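Answers to common inquiries about renting a work table at the Trircombe Community Center. Last revised 8 December 2022.

## Who may rent a table?

Any resident of Trircombe aged 18 or older may apply. Groups must name one adult who will sign the rental form and remain on site.

## What kind of tables are provided?

The tops are pale wood in a natural finish. Cutting, gluing and painting require a protective mat, which renters must supply. 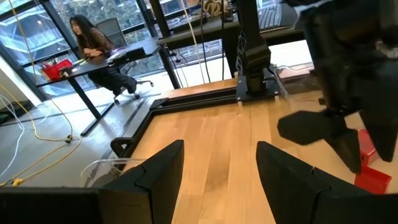 ## What are the fees?

- Half day: $36
- Full day: $80
- Monthly pass: $345

A refundable deposit of $75 applies to all rentals. Payment is due when the form is submitted.

## May I cancel a booking?

Yes. Cancellations received two days before the rental date are refunded in full. Later cancellations forfeit the fee, but the deposit is returned.

## May I bring games or small items for a group activity?

Yes. Sand timers, game pieces and similar items are permitted. All items must be removed at the end of the session. The Center does not store personal property overnight.

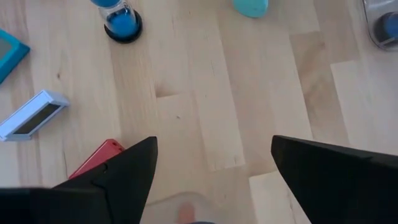
## Whom do I contact about damage?

Report scratches, stains or burns to Terence Holroyd, Facilities Manager, at the front office before leaving. Repair costs are deducted from the deposit. New rates will be posted in March.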